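Kitchen bench work: where the collection has got to

The kitchen set passed 966 usable examples on 17th January, which puts us far enough along to say something sensible about how it is going. Several people from the other groups have asked, so this item covers the method, what has slowed us down and what we want from the rest of you before May.

For anyone new to the newsletter, the kitchen set is the part of the Prestetti project that deals with ordinary household objects on an ordinary bench. An operator guides the arm through a short job, such as moving a piece of fruit to a plate or taking a packet out of a box, and the system records the arm's movements, the camera views and a written instruction. The learning model is then trained on those recordings. It gets no list of rules about fruit or packets. Whatever it learns has to be in the examples, so most of our time goes into deciding which examples to gather.

Judit Simon runs the bench and Somkiat Khunthong does most of the operating. Kornél Pálfi looks after the recording software, which we call Milel, and Loredana Lombardi checks the finished recordings. Margit Vincze writes the instructions and keeps the task list.

A session lasts 60 minutes. We tried longer ones early on and the quality dropped. Guiding an arm is tiring work, and a tired operator starts to take the same path every time, which looks tidy in the logs but teaches the model very little. Two operators now swap at the end of each session, and the one coming off writes up notes while the bench is being reset.

Resetting takes longer than people expect. Between recordings we move things by hand, and for the first few weeks we were careless about it. Objects went back to more or less the same spot. When Kornél plotted the starting positions, he found that the banana had spent most of its career within a hand's width of the same place. The model trained on those recordings would reach for that place even when the banana had been put somewhere else. Loredana threw out 153 recordings from that period and we did the task again with the positions drawn from a shuffled sheet.

The sheet is printed before each session. It gives a starting area for each object, which way it should face and whether anything should be in front of it. The operator does not see it. Judit sets the bench and reads out the instruction, and Somkiat starts from whatever he finds. 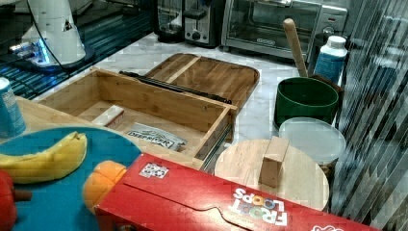 Clutter was the other big change. Our first recordings had one object on a clear surface, because that was the easiest thing to do and we wanted to know the equipment worked. Those recordings are still in the set, but they are now a small part of it. A working kitchen has appliances along the back, things leaning on other things and food packaging lying wherever it was dropped. If the model only ever meets a banana by itself, it has no practice at picking out the banana from everything else. We now leave items on the bench that have nothing to do with the task, and we change which ones they are.

Packaging has been harder than fruit. A cereal box is light for its size and has large flat faces, and a small push in the wrong place will turn it. The operator has to decide whether to take it by a narrow edge or slide it first. Snack packets are worse. They fold when gripped, and the arm may be holding a corner that is mostly air. We have asked for more recordings of both, with the box on its side as well as upright and the packet in different positions.

Real food doesn't last under lights, so we use a mixture of real and pretend items. Margit keeps a note of which is which for every session. The two kinds differ in weight and in how much they slide, and we don't want the model to learn from one kind only. If you borrow anything from the bench, please write it on the sheet by the door. A missing item in the middle of a session means a gap in the plan, and it takes a while to notice.

Lighting has been a nuisance. Shiny surfaces send reflections into the cameras, and these move when the lamps are moved or someone walks past. For a while we tried to get rid of them with blinds and matte covers. Judit then pointed out that most kitchens have glass and steel in them and that the people who live there will not be covering it up. We took the covers off. The lamps do get moved between sessions now, on purpose, and their positions go in the notes so that Loredana can check that no single arrangement takes over.

We have also changed what we do with failed attempts. At first a dropped object meant a deleted recording. Since the autumn we have kept a drop if the operator recovers from it, as long as the recovery is deliberate and finishes the job. These are marked separately. Kornél compared two training runs, one with the recoveries and one without, and the first did better at trying again after a missed grasp. It was a small comparison and he would like to repeat it before anyone quotes it — please don't put it in a slide yet.

Recordings are still rejected when the arm touches something it shouldn't and the operator carries on, when the instruction doesn't match what was done, or when a hand comes into view before the recording stops. The last of these is the most common and the easiest to fix. Wait for the tone before reaching in.

Instructions need more variety. Margit wrote the first batch herself and they all sound like Margit. People ask for things in different ways, and some of those ways are vague. "Put the fruit on the plate" is clear if there is one plate and one piece of fruit. "Tidy that up" is not, and for now we are leaving requests like that out. In between there are plenty of useful ones, such as "pass me the box" or "get that out of the way of the pot". If you have a spare quarter of an hour, Margit has a form with short clips from the bench and a space to write what you would have said to ask for the same thing. Plain words are fine. Spelling mistakes can stay in.

The storage move is nearly done. Recordings now go to the Fakidmont server at the end of each day in place of the drives we were carrying across the yard. Older recordings are being copied over in batches, and the file names have changed to put the task first and the session second. If you have scripts that read the old names, Kornél has a converter. The old drives will be kept until Loredana has checked the copies against the originals.

A second bench is going into the Sundaram building, with the same model of arm and a different layout. We want it to look different. The point is to find out how much of what the model has learned belongs to our one bench and how much of it carries over. The new bench will have its own objects, with a few shared between the two so that we can compare like with like. We expect the first recordings there in May, if the power work is finished.

Before then we need around 2 more operators who can give us a regular session each week. You do not need any background in robotics. Somkiat will show you how to guide the arm, and your first few sessions will be practice and will not go into the set. Steady hands help, and so does a willingness to do the same small job many times in slightly different ways. Speak to Judit if you are interested, and let her know if mornings or afternoons suit you better.

We are also after household items for the second bench. Empty boxes, lids without containers, old wooden spoons and chipped plates are all welcome, provided they are clean. Leave them in the crate beside Judit's desk. Please don't bring glass or anything with a blade.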